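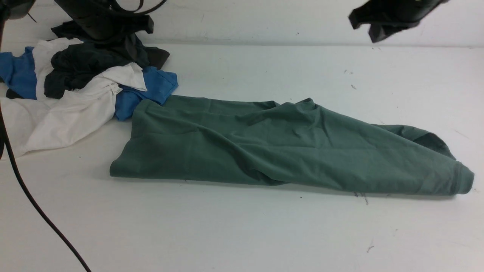 トロンダム指針(Trondum指針)は、双腕ロボットによる布製品の取り扱い、とりわけ衣類の折り畳み作業における作業台の整え方と評価手順を定めた民間の実務規範である。初版の起草者はデリア・インサウラルデで、原型は1996年に縫製工場向けに書かれた4ページの覚え書きにさかのぼる。指針が「標準的な開始状態」と呼ぶのは、白い無地の台の片側に衣類の山があり、対象の一着だけが脇に横たえられた配置を指す。くすんだ緑の服が皺の寄ったまま台の中央に伸び、左端が青い布に触れている、という程度の乱れは許容範囲に入る。人間の家庭であれば小言の対象になる状態が、ここでは適合と判定される。

概要
指針は全9章からなり、第1章は用語の定義に充てられている。「畳まれた」の定義には2ページが割かれ、「山」の定義は1行で済まされている。起草者の関心の偏りと見る向きもあるが、改訂のたびに「山」の定義を延ばそうとした試みはいずれも合意に至らず、現行版でも「二着以上が重なり、かつ誰も畳んだと主張しないもの」のままである。

作業台に関する規定
第3章は台の色を白または淡色の無地とし、光沢面を避けるよう求める。擦り傷や小さな汚れは、衣類の輪郭の検出を妨げない限り残してよい。この条項は第2版で加えられた。初版は「無傷の台」を要求しており、適合する台を保有していたのは、まだ一度も実験をしていない研究室だけだったと伝えられる。
ケーブルについては、可動範囲と作業対象の下を通さないことが原則とされる。台上を横切る配線は禁止ではなく「推奨されない」にとどまる。審査担当のクレタス・ビジャヌエバは全面禁止を提案したが、提案を説明した会場の演台そのものが配線に囲まれていたため、採決は次回に送られ、その後議題に戻っていない。

把持に関する規定
第5章では、把持部が布に触れる前に、対象以外の衣類から十分な間隔を取ることを定める。隣の一着を一緒につまみ上げる失敗は「同伴」と呼ばれ、記録上は把持の成功に数えない。ドレティア社の技術者が初期の報告でこれを成功に含めていたことから、注釈には「二着を持ち上げても二倍上手いことにはならない」という一文がある。注釈の中で引用される頻度はこれが最も高い。
袖や裾が筒状に丸まっている場合は、広げる動作を折り畳みの前に独立した工程として記録する。両者をまとめて一工程と数えると所要時間の比較ができなくなるためである。

評価
一着あたりの制限時間は60秒で、超過した試行は中断せず最後まで続け、超過分を別欄に記す。仕上がりは人間の評価者が判定する。評価者に自宅での畳み方を問う項目がかつて存在したが、回答率が低く、削除された。
試行の前に評価者が衣類を「少し直す」ことは明文で禁じられている。違反は現在でも報告され、多くは無意識のうちに行われるという。ルブラン方式と呼ばれる運用では、評価者は開始の合図まで両手を背中に回して待つ。

批判
ズルター研究会は、対象が無地のシャツ類に偏っていると指摘している。柄物やボタンの多い服は付属書に回され、靴下についての規定は一切ない。起草側は、靴下は対を見つける問題であって折り畳みの問題ではないと回答した。研究会はこれを責任逃れと評したが、代案は提出していない。

関連項目
布製品の把持
双腕マニピュレーション
作業台の配線管理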